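Stekero Draught Strip, 14 m roll
Home > Doors and Windows > Draughtproofing > Stekero

Price: £30 a roll, VAT included
In stock. Order before Friday lunchtime for dispatch the same day.
Colours: white, brown, a black that sells out every March

If your hallway has weather, this is the stuff to buy. Stekero is a soft rubber strip with a sticky back. It goes in the gap between a door or window and its frame, where it gets squashed and stops the wind. It has no app. It will not tell you how well you slept.

We have sold it from the Davdale shop for long enough to have heard most of the questions, and the answers are further down. Please read them before you ring. We like a chat, but the phone is next to the saw.

What you get
One roll of strip, one cleaning wipe, one sheet of instructions in very small type. The wipe does a single ordinary window and then gives up. Meths on a rag does the same job for the rest of the house.

One roll does two outside doors with enough left for a modest window, or one door if you measure the way my brother-in-law does. Buy the second roll at the same time if you are in doubt. Unopened ones can come back for a refund.

Which thickness?
The strip comes in thin, medium and thick, and people nearly always order thick, on the grounds that the draught has annoyed them. Then the door won't shut. Do the plasticine test first: press a pea-sized lump of plasticine on the frame, put a bit of cling film over it, close the door, open it again and look at what's left. If it's as flat as a coin you want thin. If it looks much as it did before you started, you want thick, and possibly a joiner.

Test in several places. Old doors have opinions, and the gap at the hinge side is rarely the gap at the handle side. There is no rule against using two thicknesses on one door. It looks no odder than the door did already.

Fitting
Clean the frame. Now clean it properly. Paint that is flaking will come off with the strip, usually on the first cold night, so scrape and repaint and let it harden for a week.

Start at a top corner and work down. Don't stretch the strip as you go. It will remember, and by morning it will have shrunk back and left you a neat little hole at each end. Cut the corners square with scissors and butt them together. Peel the backing a hand's length at a time unless you enjoy being stuck to things.

Leave the door shut overnight if your household can be persuaded.

How it compares
We also stock the Skanine brush strip, which is better along the bottom of a door, where rubber would drag on the carpet. The two get on well together. Skanine is screwed on and needs a hacksaw to cut it down, so allow an afternoon and some language.

The Grecu foam tape is cheaper and we sell a lot of it. It is fine on a loft hatch or a window you never open. On a door that gets used it goes flat in one winter, and then we sell you this.

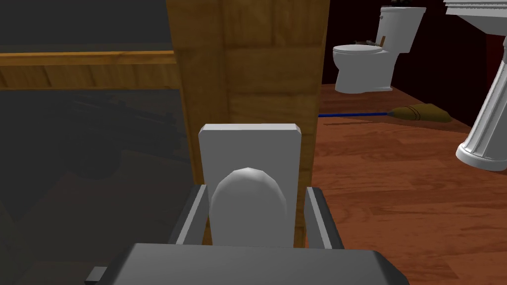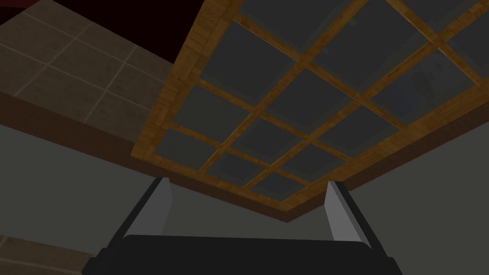
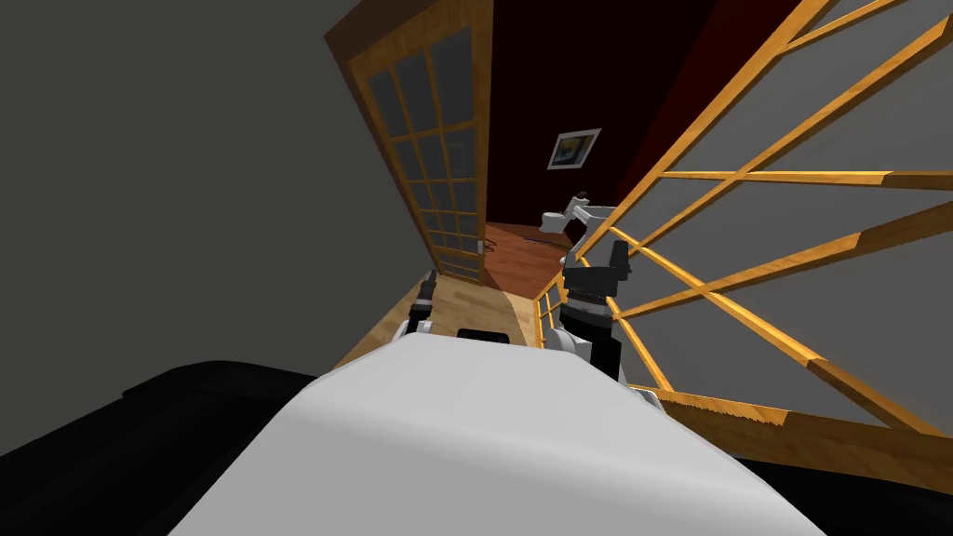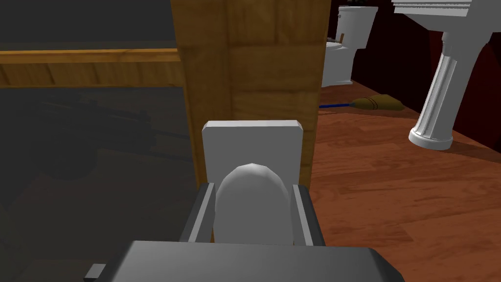 Questions we get

Will it keep noise out?
A bit. You will hear less of the road and exactly as much of next door's drum kit, which comes through the wall.

Can I paint over it?
No. It goes stiff and stops doing the one thing it does. Paint first.

Does it work on sash windows?
On the top and bottom rails, yes. Up the sides it rubs off, and you want a brush pile for that. Ask for the sash kit at the counter.

I have a gas fire. Can I seal the whole room?
Not until you have asked whoever services it. Rooms with a fire or boiler may have a vent that is meant to be there, and it must be left alone however much it whistles.

How do I get it off again?
Warm it with a hairdryer and pull slowly. White spirit shifts whatever glue stays behind, along with some of the gloss if you get carried away.

Delivery and collection
Delivery is free on orders over £57, a figure set by the courier after what I assume was a long lunch. Under that it's the standard small parcel rate shown at the checkout. Collection from Davdale is free. Park in the yard and mind the step.

Trade boxes hold 400 m on a drum. Please bring a van, or a strong friend. Trade prices are on the account page once you've logged in.

Stock code and safety sheet: see the Downloads tab.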